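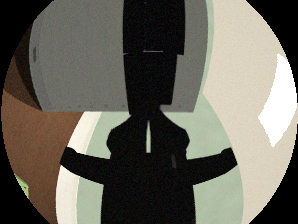

Mathis Jacquet reckons we should hold off on the second arm until January, when the new budget opens, and put what's left into grippers and a spare wrist camera.

drallham_shed
I'd go the other way. Grippers wear, sure, but one arm down means the whole program stops. Plameck quoted us 33 days on a replacement. What does a spare gripper do for you then?

MBouvier
The quote I have is $1493 per gripper, fingers included. Two of those and the camera still leaves us under. A second arm doesn't, not even close. And we do a fair bit in simulation before anything gets bolted down, so a stopped arm is annoying but people can keep working.

skurnarar
Is that price with freight? Sabatier added theirs at the end and our purchasing bloke was not happy.

MBouvier
Ex freight. Good point, I'll ask.

drallham_shed
Sim time costs money too. You'll want a decent workstation, and someone has to build the models. I've seen that line left off a few budgets.

skurnarar
Depends what you've already got. We ran ours on an old desktop for 8 months. Slow with the wrist view turned on, fine otherwise.
On the original question - I'm with Mathis on waiting, but not on the camera. Check the fisheye view in sim first and see how much of it the gripper body blocks. If it's a lot, price a different mount before you buy a second one of the same.

MBouvier
Fair enough. I'll take the camera off this order, get a mount priced and ask Plameck what they charge for a service contract. Will post the numbers when I have them.

drallham_shed
Still think you'll want that arm.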